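Search this site Search Menu

Recoupment and Royalty Disputes in Independent Recording Contracts: A Review of the Zititz Agreement

Student project report, Music Business and Law module
Posted in March by the project group, Gredbridge

We use cookies to remember your settings. Accept Manage

1. Background

The subject of this report is a disagreement between an electronic duo recording as Tesside and their label, Zititz. The duo signed a three-album agreement and delivered two albums. After the second, they asked for an audit of their royalty statements. The label agreed to the audit but disputed which costs could be examined. The matter was settled before any hearing, and both sides allowed the group to read the contract and the statements with personal details removed.

The report deals with two questions: how the recoupment clause was written, and how it was applied. It does not consider whether the deal was a fair one at signing, as we had no access to the negotiations.

2. Material and method

The contract runs to 67 pages including schedules. We also had 15 royalty statements, each covering one quarter. All line items were copied into a single spreadsheet and given one of four codes: recording, promotion, touring, or other. Two group members coded each statement separately. Where the codes differed, the item was discussed against the wording of the contract, and if no agreement was reached it was marked as unclear.

The spreadsheet has 3101 rows. Most of these are streaming income broken down by service and territory, and they were not disputed. The cost items make up a small part of the total, but they decide whether the account shows a balance owed to the artist.
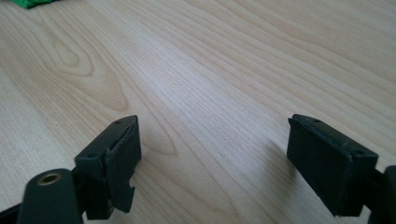

3. The recoupment clause

The clause allows the label to recover "all recording costs and approved promotional costs" from the artist's share of income. Recording costs are defined in a schedule. Approved promotional costs are not defined anywhere. A later clause says that approval must be given in writing, but it does not say by whom, or whether an email is enough.

The artist's share is 16 percent of net receipts on physical sales and a higher rate on streaming. Costs are recovered across all albums, so a shortfall on the first album reduces payments on the second. This is known as cross-collateralization. It was set out clearly in the contract and the duo did not contest it.

4. Findings

Recording costs matched the schedule in nearly every case. The exceptions were studio bookings at Lykkegaard that appeared in two consecutive quarters under different descriptions. The label corrected these when the audit began.

Promotional costs were less consistent. Video production was charged in full on the first album and at half on the second, with no change in the contract between them. Radio promotion fees were entered under recording costs in the early statements and moved to promotion later. We found written approval for some of the video costs – mostly short email replies – and none for the radio fees.

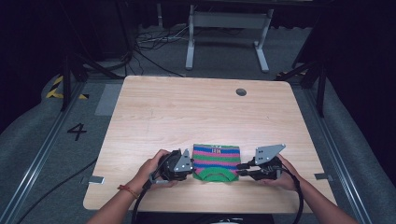 The effect on the balance depends on how approval is read. If an email reply counts, the video costs stand and only the radio fees come out. If a signed document is needed, both come out and the account recoups several quarters earlier. The settlement followed the first reading, with the label crediting the radio fees in a single payment.

5. Limits

One contract cannot show general practice. The statements were supplied as PDF files, and a few touring items were too short to code with confidence. We did not see invoices from outside suppliers, so the amounts charged were taken as given. Foreign income was also left in the currency conversions used by the label.

6. Recommendations

A definition of promotional costs should be placed in the same schedule as recording costs. The contract should state the form of approval and name the role that can give it. Statements should keep the same cost categories for the life of the agreement – any change should be noted on the statement where it first appears. The coding sheet used for section 4 is attached as Appendix A.

Sign up for our newsletter Enter your email Subscribe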